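Ashworth Tinkerers list > Old desktops, parts and repair

Subject: Re: Dell tower, is it worth the bother?
Sat 4 November

Elsie Penrose wrote:
> I've got one of those Dell towers from the office clear-out and
> I want to use it for backups. Can I get at the drives without
> pulling the whole thing apart? And what should I look at first?

Hi Elsie,

Oh, do it! I've been through 3 of these since July and they're nice to work on. Lay it flat, side panel off and facing up, and you can get at pretty much everything (the dust in my first one, though – ugh).

Things I'd check, in order:

1. Drives. Mine sit in blue carriers, one above the other in the lower corner. Squeeze the tabs and slide. I paid Clorkau $8 for a spare carrier and it fits fine.

2. CPU socket. Mine's empty right now, lever and metal frame still there, so look for bent pins before you buy a chip. The little black graphics card can stay put while you do it.
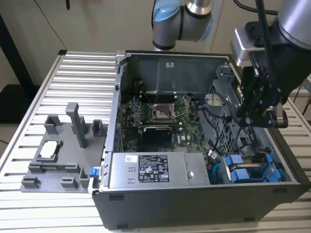

3. Power supply. Read the label before adding drives – don't guess the wattage like I did.

Shout if you get stuck, I'm home most evenings.

Reply to list | List archive | Contact the moderators | Back to top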